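Help desk > Kitchen and dining > Bowls and cookware > Ticket 414

Reading time: 4 min

Ticket 414
Subject: White bowls jam inside the steel mixing bowl, and dark specks in the top one
Product: Llanos mixing bowl with lid (steel), Plalano everyday bowls (white, blue print)
Status: Closed, with one note left open
Month opened: February

Original report

I keep two of the white Plalano bowls nested inside the Llanos steel bowl because the cupboard is narrow and they fit that way. For the last few weeks the white ones have been jamming. I put the stack away after the dishes are done and next morning the whole lot comes out in one piece. I can get them apart by knocking the base of the steel bowl with the heel of my hand, but last time the inner bowl let go suddenly and I nearly dropped it.

Second thing. There are some dark specks inside the top bowl. I can't tell if it's damage to the glaze, something from the steel, or just food that didn't wash off. The blue print at the bottom has gone faint as well, but that has been happening for years and I'm not worried about it.

Steel bowl is 23 cm across the top. The lid for it still fits fine.

Reply from support

Thanks for the details. Could you tell us:

- whether the bowls are going away dry
- whether it is the two white bowls that stick to each other, or the outer white one that sticks in the steel
- whether the specks move if you rub them with a wet fingertip
- what you wash them with

Please don't lever the bowls apart with a knife or the handle of a spoon. The rims on the Plalano range chip easily from the side. If you have a photo of the bowls stacked the way you store them, please add it to the ticket.

Customer reply, 7:40 pm

They get dried with a tea towel, but not very carefully. I do the insides and leave the bottoms. It's the outer white bowl in the steel. The two white ones come apart from each other without any trouble.

Haven't tried rubbing the specks yet. Washed by hand, ordinary dish liquid, and the scourer side of the sponge if there's anything baked on.

Photo attached. I have them tipped up on the kitchen table so the order can be seen.

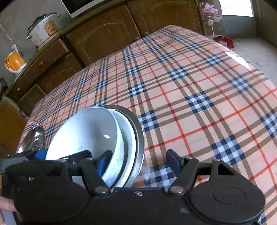 Stack on its rim: white, white, steel. Lid to the left.

Reply from support

Thanks, that shows the order clearly. The outer white bowl is sitting in the steel one. When water is left on the underside of the white bowl it makes a film between the two, and as the steel cools after a hot wash the air underneath pulls the bowl down. Two white bowls don't do this to each other as much because the foot ring on the bottom holds them up.

We can see the specks in the front bowl but can't tell from a photo what they are. Please try the steps below in order and stop if one works.

To separate the bowls when they are jammed:

1. Take the top white bowl out first so there is less weight to handle.
2. Stand the steel bowl in a few centimetres of warm tap water in the sink. Don't use boiling water.
3. Put a couple of ice cubes and a little cold water in the remaining white bowl. If it has just come out of a hot wash, let it cool to room temperature before you do this.
4. Leave it for 3 minutes, then twist the white bowl gently. Don't pull straight up.
5. If it won't turn, put a drop of dish liquid at the join, tilt the stack so it runs around, and twist again.

To stop it happening:

- Dry the bottoms as well as the insides.
- Let everything cool on the rack before you stack it.
- Lay a sheet of paper towel or a thin cloth in the steel bowl before the white ones go in.

For the specks:

- Rub with a wet fingertip.
- If they stay, make a paste of bicarb soda and water, leave it on for ten minutes and rub with a soft cloth.
- If they still stay, run a fingernail across. A raised speck is usually something stuck on. If you can feel a pit, the glaze has gone at that spot.

Customer reply, 8:15 am

Jammed again overnight, so I had something to test on. Ice and warm water did it. I gave it the 3 minutes, it wouldn't turn, gave it another go with the dish liquid, and it turned straight away. No knocking.

The tap water here comes out fairly hot so I ran some cold in with it. You might want to put a temperature in the instructions because "warm" could be anything.

Specks: most of them came off with a wet finger. The rest went with the bicarb except one near the side, which I can feel with a nail. It's raised, not a pit. I think it's pepper that has baked on. That bowl goes in the oven sometimes.

Reply from support

Good to hear. Warm means comfortable to hold your hand in. We have passed on the comment about the wording.

On the oven: the Plalano everyday bowls are sold for table and microwave use only. Please keep them out of the oven. Baked-on food is the smaller problem. Repeated heating can put fine cracks in the glaze that you won't see until they start to stain. If the bowl has a dull sound when you tap the rim, compared with the other one, stop using it for food.

For the last speck, soak the bowl overnight in warm water with a spoonful of bicarb, then use a wooden toothpick held flat. Leave the scourer for the steel bowl.

Customer reply

Didn't know about the oven. The box went out years ago and there's nothing printed underneath that I can read. I've tapped both and they sound the same to me, a clear ring.

I've been using a cloth in the steel bowl for four nights now and everything lifts out in the morning. The paper towel worked too but it bunched up on one side and the bowls sat crooked, so the lid wouldn't go on top. A cut-up old tea towel is better. I cut a round out of it a bit smaller than the base of the bowl and it stays put.

Also moved the lid. It used to sit upside down on top of the stack and I think it was holding the damp in. Now it stands on its edge against the side of the cupboard.

Reply from support

Leaving the lid off is a good change and we'll add it to the storage notes, along with the cut cloth. Wash the cloth now and then or it will hold moisture itself.

Did the last speck come off?

Customer reply, 6:20 pm

Most of it, after the soak. There's a pale brown mark where it was that I can't feel with a nail. I can live with it.

One other question while the ticket is open. Would the Trarkoson silicone ring that goes between nested pans do the same job as the cloth? I've seen it in the shop near me, but the packet only mentions frying pans.

Reply from support

We don't sell the Trarkoson ring and haven't tried it with these bowls. It would need to sit flat on the base of the steel bowl, and silicone can grip a glazed surface if either one is damp. If the cloth is working we would stay with the cloth.

Closing notes

Problem: outer white bowl jamming in steel bowl, stack put away damp underneath.
Fix: separated with ice inside and warm water outside, plus dish liquid at the join. Cloth round in the base of the steel bowl, bottoms dried, lid stored separately.
Specks: food residue. Removed with wet finger, bicarb paste and overnight soak. Pale mark remains, not raised.
Replacement: not requested.
Left open: wording of "warm water" in the separating instructions, sent to whoever looks after the Horent care sheets.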